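楽屋の仕事を長く続けるということ

2025年10月30日

劇団Drirnwoodは、港町Koltportにある小さな劇場を拠点に、年の半分ほどを地方公演に充てている。客席は89。舞台メイクとかつらを受け持つ担当者は、この劇団に入って26年になる。もとは衣装の手伝いとして入り、前任者が辞めたあとを引き継いだ。秋の公演の準備が続く10月、劇場の二階にある控え室で話を聞いた。

衣装部から移った理由

入団したころは、裾上げとボタン付けばかりしていたという。

「縫い物は嫌いではなかったんですが、得意でもなかったです。直してもまた破れて戻ってくるので、同じズボンを何度も縫いました。前任の方が急に辞めることになって、手が空いているのは私だけでした。希望して移ったわけではありません」

引き継ぎは二日間。渡されたのは大学ノート一冊と、蓋の閉まらない道具箱だった。ノートには役ごとの色の番号が書いてあったが、その番号の化粧品はすでに製造が終わっていた。

「最初の公演では、老け役の影が濃すぎて、客席から見ると殴られた人のようだと演出に言われました。楽屋の鏡の前ではちょうどよく見えるんです。それで、初日の前に必ず客席のいちばん後ろまで下がって見るようになりました。今もやっています」

専門の学校には通っていない。Vomavholmの市立劇場で開かれた短い講習に二度参加し、あとは現場で覚えた。講習ではひげの植え方を教わったが、その年の演目にひげの役はなく、使ったのは三年後だった。

「そのころにはすっかり忘れていて、ノートを見ながらやりました。自分の字が読めなくて困りましたね」

照明で色が決まる

舞台の顔は照明で変わる。青い光の場面では頬の赤みが黒く沈み、琥珀色の光では黄色系の下地が消える。そのため、照明の仕込みが終わるまで色は確定できない。

「稽古場で決めた色がそのまま本番で使えたことは、ほとんどないです。照明の担当とは仲良くしておいたほうがいいですね。色を変えたら教えてくれと毎回頼んでいますが、毎回忘れられます。ゲネプロで気づいて、休憩の間に全員の頬を塗り直したこともあります」

客席の小さい劇場では、濃さの加減がさらに難しい。Koltportの劇場は最前列と舞台の間が近く、線を強く描くと線として見えてしまう。地方公演で入る会館はその逆で、後ろの席まで距離がある。今年の春に訪れたKanagaratnam会館は677席で、同じ演目でも眉の太さから変えたそうだ。

「会館では眉と、鼻の横の影を強くします。目は意外と変えません。役者が目を大きく描きたがるので、放っておくと自分で足しているんですよ。袖で見つけて拭きます」

下地は役者の肌に合わせて人ごとに分けている。以前は共用していたが、肌の荒れた役者が出たことがあり、それからは名前を書いた容器に小分けするようにした。化粧品の費用は増え、会計からは毎年理由を聞かれる。

「毎年同じ説明を書いて出しています。去年の文章の日付だけ直しています」

筆は仕上げに、海綿は下地に

下地は海綿で伸ばす。筆を使うのは粉と影で、とくに粉は柔らかい毛でないとむらになる。使った筆はその日のうちに布で拭き、週に一度、薄めた石けんで洗う。洗ったあとは毛先の形を指で整え、横に寝かせて乾かすのが決まりだ。

「乾かないうちに立てると、水が根元に下がって接着が緩みます。金具がぐらつき始めた筆は、だいたいそれが原因です。若いころは知らずに立てていて、本番前に毛の束がすぽっと抜けました。乾いていれば、立てても構いません」

値段の高い筆が長持ちするかという質問には、少し考えてから答えた。

「粉用は多少高くてもいいと思います。肌に当たる面が広いので、役者が嫌がらないものを選びます。影用は安いもので十分です。どうせ油で傷みます」
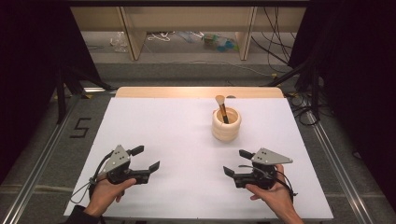
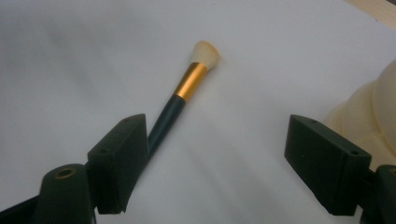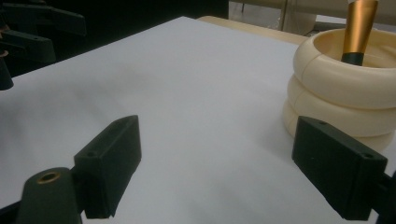
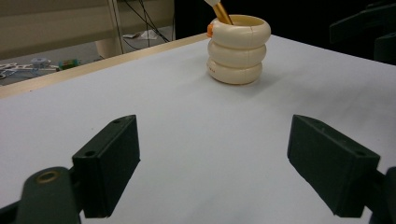
早替わりの段取り

地方公演で苦労するのは早替わりだという。劇団の代表的な演目には、一人の役者が若い郵便配達と、その父親を演じる場面がある。舞台裏で使える時間は77秒。その間に上着を替え、かつらをかぶり、額と口の横に影を入れる。

「顔だけに使えるのは、その半分もありません。かつらが先で、顔は後です。逆にすると、かつらの縁で影がこすれます。役者には口を閉じて息を止めてもらいます。しゃべる人がいるんですよ、緊張して。今のせりふを間違えたとか言うんですが、こちらは聞いていません」

会館によって袖の広さも床の傾きも違う。着いた日にまず、椅子を置く位置と明かりの向きを決める。暗い袖で使う手元の明かりには、青いフィルムを貼る。客席に漏れたときに目立ちにくいからだが、青い光の下では茶色の影がどこまで入ったか分かりにくい。

「だから手の回数で覚えます。額を二回、口の横を一回ずつ。見えなくてもできるように、稽古場で電気を消して練習します。役者も付き合わされるので、評判はよくないです」

失敗もある。かつらを前後逆にかぶせ、そのまま送り出したことが一度あった。役者は父親の役を最後まで後ろ向きの髪で演じ、翌日の地元紙の劇評には、頑固さのよく出た造形だったと書かれた。

「演出は怒っていましたが、劇評を読んだら少し静かになりました。次の日からは正しくかぶせています」

かつらの手入れと保管

かつらは公演が終わるたびに内側を拭き、木の台にかぶせて風を通す。Koltportは海が近く、夏は湿気で毛が広がる。倉庫に除湿機を入れてもらうまで、三年続けて要望書を出した。

「除湿機の水を捨てるのは私の仕事になりました。そこは書いておけばよかったです、ほかの人がやると」

白髪のかつらは黄ばみやすく、染め直しにも限度がある。古いものは解いて、ひげやもみあげの材料に回す。今使っている船長のひげは、もともと伯爵夫人のかつらだったそうだ。

新しいかつらを頼むときは、Vomavholmの工房まで役者を連れていく。頭の型を取るのに半日かかり、帰りの列車では役者がたいてい眠っている。近ごろは既製品を買って生え際だけ手を入れることも増えた。予算の都合もあるが、既製品の質が上がったためでもあるという。

「昔の既製品は、光が当たると人形の髪みたいに光りました。今のはそこまでではないです。粉をはたけば落ち着きます。前髪だけは自分で植えたいですね。額が見える役だと、そこでばれます」

これから入る人に

劇団には今年、メイクを学びたいという研修生が入った。最初の一か月は筆洗いと海綿の交換、それから役者の顔を毎日見ることを頼んでいる。

「上手に描くことは後でいいです。寝不足の日の顔と、そうでない日の顔の違いが分かるようになってほしい。同じ下地でも、のり方が違いますから。本人に聞いても、よく寝ましたと言うんです。役者なので」

研修生に渡すためのノートも書き直している。前任者から受け継いだ大学ノートは今も道具箱に入っているが、色の番号のページは外した。新しいノートには番号を書かず、どの光の下でどう見えたかを文章で残している。

「読み返すと、日記みたいになっています。演出とけんかしたことまで書いてあるので、渡す前に何ページか抜かないといけません」

次の公演は再び郵便配達の親子の話で、年明けに稽古が始まる。父親役のかつらは前髪を植え直している途中で、取材の日も、左側の生え際がまだ残っていた。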